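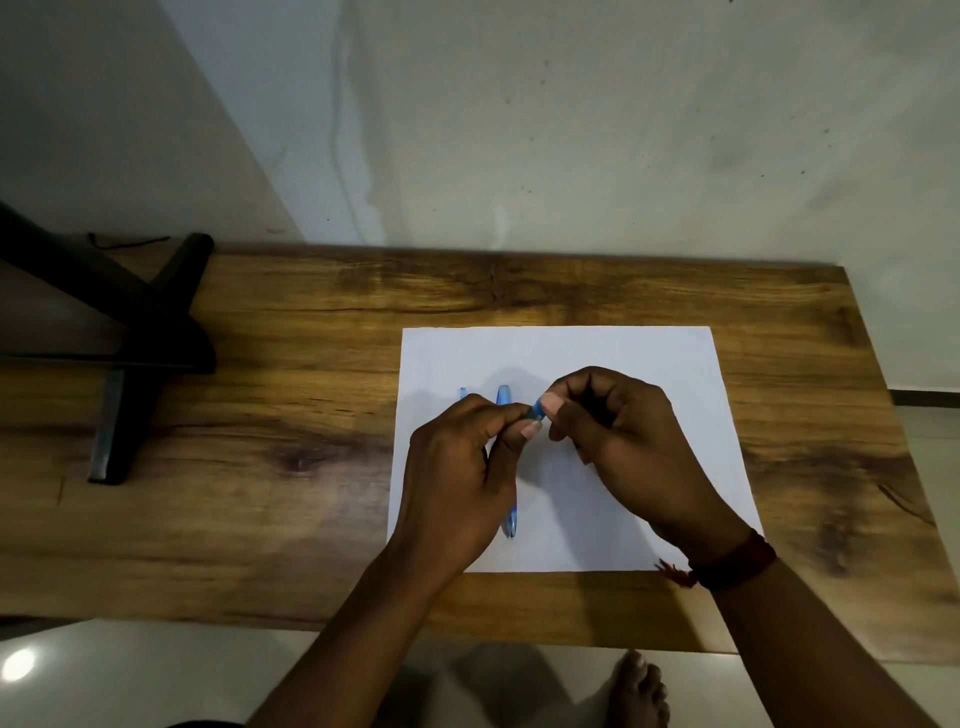 Figure 3. A sheet of white paper on a wooden tabletop.

3.2 Written and unwritten support deals

Back to the question left open in the last section. When a mayor's party falls short of a majority and governs anyway, what exactly do the smaller parties promise, and in what form? The literature on national parliaments has a lot to say on this. On town councils, much less. Most studies treat the support deal as a yes or no variable — either there is one or there isn't. Our reading of the minutes suggests that this is too coarse, at least for the three towns covered here.

First, terms. A coalition, as used in this paper, means that two or more parties share seats on the executive board. A support deal means that a party outside the board agrees to vote for the budget, or to abstain on it, in return for something. A loose majority is what is left over: no deal that anyone will confirm, votes found one motion at a time. The border between the last two is blurry. Very blurry in Wimari, less so in Barredo and Flinura.

Sources for this section are the council minutes held in the Jistirus collection, 900 pages in all for the period under study, plus local press reports where the minutes are thin. The minutes are uneven. Barredo keeps close to a full record of debate. Flinura records motions, votes and the order of speakers, with a line or two on what was said. Wimari falls in between and changes its format midway through the period, with no explanation given in the record. We coded every motion on which the mayor's party could have lost had all other parties voted against. That leaves 98 motions. Budget amendments were coded separately from the budget itself, which inflates the count for Barredo somewhat. See the coding notes in the appendix.

Barredo is the simple case. A signed agreement, read into the minutes at the opening session, listing the points on which the supporting party would vote with the mayor. Budget, local tax rates, the land use plan. Everything else left free. The text is short and rather dry, and later debates cite it by paragraph. When the supporting party voted against a parking scheme in the second year, its group leader opened by pointing out that parking was not on the list. The mayor's side did not dispute this. The scheme failed, the agreement held, the next budget passed on schedule.

Flinura had an agreement too, but it was never published. We know of it from references in debate, most of them made by the opposition, who asked to see it and were told that it was a matter between the parties. Two of the local papers reported parts of what it was said to contain. Their accounts do not match. One has the supporting party getting a say over appointments to the housing company, the other has nothing on housing at all and a promise on school meals instead. We have left both out of the coding. What can be said from the minutes alone is that the supporting party backed every budget, and that it was accused of breaking or hiding its commitments far more often than its counterpart in Barredo.

Wimari. No document, and no claim that there was one. The largest of the small parties said several times on the record that it was bound by nothing. Yet its votes line up with the mayor's party on nearly all the coded motions, tax and budget included. Was there an oral understanding? The opposition certainly thought so. The pattern would also fit a party that simply agreed with the mayor on most things, and voting records can't tell these apart. Interviews might, and are planned for a later stage of the project. For now Wimari is coded as a loose majority, with the caveat just given.

How does form relate to stability? The usual expectation, carried over from work on national governments, is that written deals last longer. They raise the cost of walking away and they cut down on honest misunderstandings. Our cases do not really bear this out, or not in any clean way. None of the three mayors lost office before the end of the term. The differences show up lower down, in how conflicts were fought. In Barredo disputes between the partners were narrow and mostly about wording. In Flinura they ran on through several sessions and pulled in other parties, who had an obvious intrest in keeping the matter alive. In Wimari there was hardly any open conflict between the two sides, possibly since there was no text to fight over, possibly for other reasons.

A second point, on timing. Support parties are often expected to pull away as an election gets closer. Needing a profile of their own, and so on. We see this in Flinura, where abstentions replace yes votes on a number of motions in the final year. In Barredo there is little change. One reading is that a public text lets the smaller party claim credit for its gains by name, so there is less need for distance. A tempting reading. But Barredo also had a different voting calendar, with the budget moved forward to February in the last year, and that alone may have kept the partners together. We would not put much weight on it either way.

Some limits. Three towns is a small set, picked for the state of their records and so not a sample of anything. Committee stages are missing throughout, and it is likely that a good deal of bargaining took place there. The coding of pivotal motions assumes that all opposition parties would have voted together against the mayor, which they rarely did in practice. A looser rule, counting only motions where at least one opposition party did vote against, was also tried. It shrinks the set and leaves the ordering of the towns the same.

There is also the problem of silence. A motion that was pulled before the session leaves no trace in the vote record, and a strong deal may well show itself in exactly that way, through proposals that never reach the floor. Agendas circulated ahead of time would help here. Barredo has them, Wimari has some, for Flinura we have not found any. The Barredo agendas show a handful of items withdrawn in the days before a sesssion, mostly planning matters. Whether the supporting party had a hand in this is not clear from the file.

The next section takes up the budget votes one town at a time, starting with Flinura.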